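4.3 Checking and refitting the hands

Carry out this procedure every 1,000 operating hours, or sooner if a finger responds slowly or fails to close. Two people are required when the arms are lowered to the floor.

Caution – Switch off the Stadana unit at the main isolator and wait two minutes before touching any joint. The arms have no holding brake below the elbow and will drop when power is removed.

1. Lower both arms under manual control until the hands are close to the floor covering. Do not let the fingertips carry the weight of the arm.

2. Lock the isolator and hang the service tag on the handle.

3. Inspect the bolts at the finger joints. A bolt that turns by hand must be removed, cleaned and refitted with fresh thread lock.

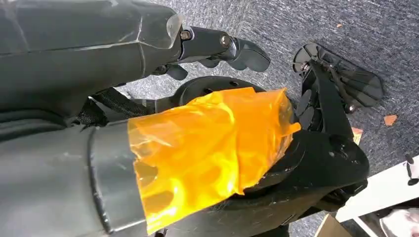
4. Move each finger through its full travel by hand. The movement should be smooth, with no grating or side play. Replace the finger as a complete part if either is found – single joints are not supplied.

5. Examine the end caps for cracks. A scuffed casing may remain in service.

6. Remove all loose wrapping, tape and packing scraps from the work area before power is restored. Fragments drawn into a wrist joint will trip fault 41.

Note: Fault 43 refers to the wrist cable and is dealt with in section 4.5.

7. Restore power and run the hand test from the service menu. The test takes about 2 minutes for each hand.

Record the result in the machine log. Worn parts should be returned to the Dralstead workshop, marked for the attention of Ward Dierckx.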